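Ustach Sorting Cell, Serkilier arm - product page
Service bulletin 7, posted 2021-02-23

Fault 433: gripper stops short of a small part and reports a completed pick. Applies to controller release 2. Release 12 is not affected.

Red cylinder and black part on the table, simulated cell: 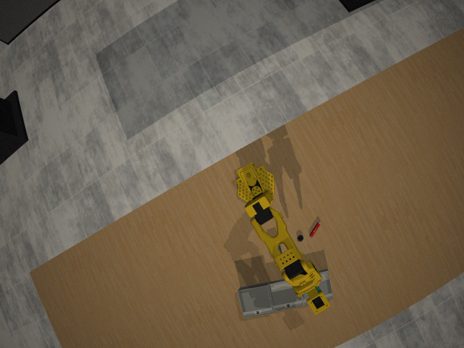
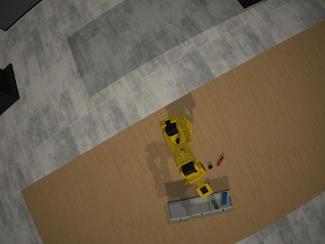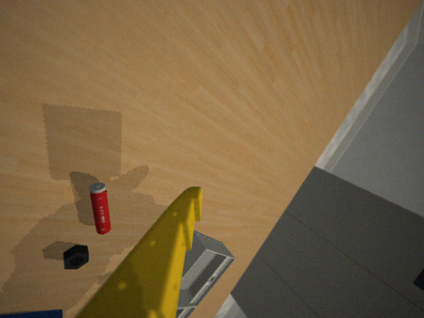
The fault was first logged at the Fisside site in August. The release 2 controller accepts finger position alone as proof of grip. A missed part is then counted as sorted and the arm carries on to the tray with nothing held. A part knocked during the miss can roll into the arm's path - treat this as a safety matter.

Until release 12 is installed:
Enable grip force check in the Ñahui control panel.
Limit arm speed to the teach setting.
Isolate power before reaching over the table to recover a part.

Release 12 is supplied at no charge to licence holders. Recalibrate the fingers after installing.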